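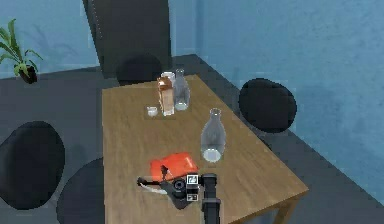
The arm at the table in Farkosia.

Last updated: 16/12/2022

The man from Sonley called the house Farkosia, as if it were somewhere you could catch a bus to. It was a house on a screen, with blue walls in one room and yellow in another, and my mother and I had been sat down in front of it with a plate of shortbread between us.

"Everything is practised in there first," he said. "By the time the Zurent comes to you, it's done it all 1,000 times."

"Done what?" said my mother.

"Whatever you like. Clearing up. Fetching. Doors."

She looked at the table on the screen. There was a carton on it, and some glass bottles, and the arm was reaching across near something red and folded.

"I don't keep bottles on my table," she said.

He wrote that down. He had a way of writing things down that made you feel you had been given something, and I had to remind myself that we hadn't. It was 900 pounds to join and then a monthly sum, which he had told me twice and which I had forgotten twice, I think on purpose. In November my mother had fallen in the passage with a tray in her hands. She had told me about the tray and left out the fall, and I had found out from the bruise. The week after that I filled in the form.

"Can it wash a glass?" I asked.

"It can take a glass to the sink."

"And then?"

"Washing is in the spring release."

My mother took a piece of shortbread and broke it in half over the saucer. She had worked in a shoe shop for most of her life and she knew what a spring release was. It was the brown pair in a size six that was definitely on the van.

He pressed a key and we moved to another room. 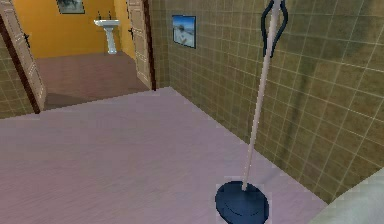
My mother's bathroom is so narrow that you have to shut the door before you can get at the towels. I had told Sonley this on the form, under Access, and again on the phone, and the woman on the phone had said that was very useful. Now I sat looking at a lavender floor you could have held a dance on. The doorway was nearly a wall's width, with a door standing open on each side of it, and the one thing in anybody's way was a white pole on a round blue base. I tried to think of a single house I had been in with a pole like that in the bathroom, let alone with a second room behind it that had its own sink.

"It's very roomy," I said.

"It's a representative home."

"Who lives in it?"

He laughed, and then saw that I wanted to know. "It's for the Zurent to learn in," he said. "They change it about. Colours, furniture. So it doesn't get too used to one place."

"But they haven't made it smaller."

"I can ask."

He wrote that down too.

My mother had put on her other glasses. She leaned in until the light from the screen was on her chin, and I thought she was going to ask about the tiles, which she would have hated. "What's it do if there's someone in there?" she said.

"In where?"

"In the bathroom. With the door shut."

He turned to the back of his folder. There was a page about privacy and a page about pets. There was a page on the Zaugg plan, where for 2 pounds a day extra a person in an office would look in if the machine got stuck, and he read us some of that. My mother waited until he had finished.

"I meant would it knock," she said.

He said he was fairly sure there was a sound it made.

Then he showed us the handle. He was proud of the handle. Of everything in the house, he said, it was the doors that had given them the most trouble, and there were 200 kinds of handle in the set now, and this was one of the easy ones. 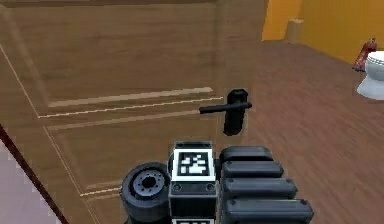
The gripper below the lever handle.

I watched the black fingers and found that I was holding my own right hand half closed on my knee. It was a nice door, better than any of ours. It was already partly open, and I said so.

"You'd still want it to know about the handle," he said.

"Mine are knobs," said my mother. "Brass. They came with the house."

"Round ones?"

"Well, they're knobs."

For the first time he didn't write anything. He said there was a fitting you could get, a sort of lever that went over the top, and that Sonley could do the whole house for a fixed price. He didn't have the price with him. I asked whether the fitting came off again afterwards and he said he couldn't see why we would want it to.

She had got up by then. She collected the plate and the three cups and stacked them on the tray, the same tray, and I stood up to take it from her and she moved it an inch out of my reach.

"Get the door," she said.

So I went ahead of her down the passage and turned the knob, and held it open with my back while she came through.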